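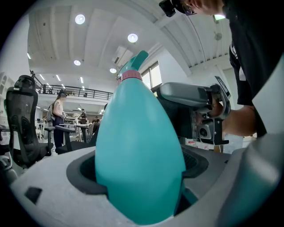

The teal bottle with the pink collar, standing in its holder.

One Spray Bottle, One Spot: Sunday Tidy Tips
August 19, 2018

I love a good spray bottle! It's the thing I reach for most on cleaning day, and for years it was also the thing I could never find. Giving it a proper home fixed that. A deep round opening is brilliant for a tall bottle - it sits low, the trigger stays up where you can grab it, and it doesn't go over every time you bump the bench.

If you're buying a holder, take your bottle's measurements along. I went through two from Jallholm before I learned that lesson (both too narrow at the base, very annoying). A rubbery rim is worth having too, as it stops the rattling.

Pick a bright colour. I can spot teal from the other end of the house, and the kids know which bottle is the all-purpose one without asking.

My everyday mix is plain warm water with a small squirt of dish soap. Fill the bottle slowly so it doesn't foam up, leave a bit of room at the top, and tip it gently instead of shaking. Label it, even when it's only soapy water! Never mix vinegar with bleach, and don't refill an old bleach bottle with anything else.

Trigger gone stiff? Take the head off, stand it in a mug of hot tap water for five minutes, then pump clean water through until it sprays evenly. Hard water is murder on nozzles, so I do mine every month or so.

Lift the bottle out now and then and wipe inside the holder as well. Drips run down and go sticky in there - an old sock over a wooden spoon gets right to the bottom.

Next up: the cupboard under the laundry sink. Wish me luck!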